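I Took a Quiz About My Money Archetype and Now I Get Mail

In August I did a thing I tell other people not to do. It was late, I had a sleeve of Oreo cookies within reach, and an ad asked me whether I was "leaking abundance." I didn't know. It seemed like something a person ought to check.

The quiz was run by an outfit called Kundinow, which helps solo business owners attract what it calls soul-aligned clients. I edit newsletters and product manuals for a living. My clients are mostly aligned with deadlines. But it was a slow month, two regulars had gone quiet on me, and I will click on nearly anything when the inbox is quiet.

There were supposed to be ten questions. I stopped keeping track when one of them asked me to pick the sunset that felt most like my bank account. I picked a cloudy one. At the end I had to give my email to see the results, then confirm my email, then watch a video while the results were "being channeled." The video had a progress bar that slowed down toward the end, like a bus driver who sees you running.

I am a Reluctant Fountain.

A Reluctant Fountain, according to my report, has plenty to give but keeps a hand on the faucet. I undercharge and I apologize in invoices. I say "no rush!" when there is, in my kitchen, considerable rush. I read this with my mouth full and felt very seen, and then I remembered that I'd told them all of it eleven minutes earlier by checking boxes. 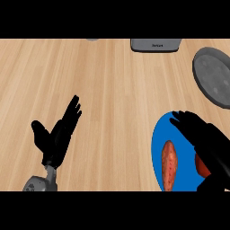
The next morning the emails started. The first offered me a starter course for $350, marked down to $154 if I acted before the timer at the bottom ran out. I let the timer run out to see what would happen. It went to zero, sat there for a second, and went back up to fifteen minutes. I found this more relaxing than anything in the report. I've known contractors like that.

By the end of the second week I was getting two a day. Some were chatty and had subject lines like "did I do something wrong?" One was a long story about a woman who raised her rates, cried in a parking lot, and then booked more work than she could handle. I read it all the way through. I'd like to say it was professional interest, and the copy was pretty good, but mainly I wanted to know about the parking lot.

I didn't buy the course. What I did do was open the spreadsheet where I keep my rates, which I hadn't looked at with any real attention since I lived in the old apartment in Kustorton. There was one client still paying me what they paid in my first year. They're lovely. They send a card every winter. I had been giving them a discount for being new customers for longer than some marriages last.

So I wrote an email. It took me most of an afternoon and it was four sentences long. The first draft had three apologies and a paragraph on the price of groceries. I cut all of that, put in the new number, which was $200 more per issue, and said when it would start. Then I hit send and went to clean behind the stove.

They answered before I'd finished. "Sounds fine, we wondered when you'd ask." I have thought about that sentence a lot, not always kindly.

Over the next few weeks I sent the same kind of note to three others. Two said yes. One said they'd have to pass, and I spent an evening convinced that I'd be eating plain rice by spring. Then a bakery called Kļaviņa wrote to ask if I could fix up their wholesale catalog, and I quoted them $1,046, because I had worked out the hours for once and that was the number. I almost rounded it down to a thousand to be nice. My hand was on the faucet, as they say. I left it alone and they paid it in two days. The catalog, for the record, needed every hour. There were four different spellings of "brioche."

Does the quiz get credit for this? I go back and forth. The report didn't say anything my sister hasn't been saying for years, and she doesn't make me watch a video first. On the other hand, she never gave me a title.

I tried to unsubscribe last week. The page asked me if I was sure, then asked me what I was afraid of receiving, with a text box. I typed "email." It thanked me for my honesty and said I might continue to get messages while my preferences were updated.

Two came this morning. There's a new quiz, about boundaries.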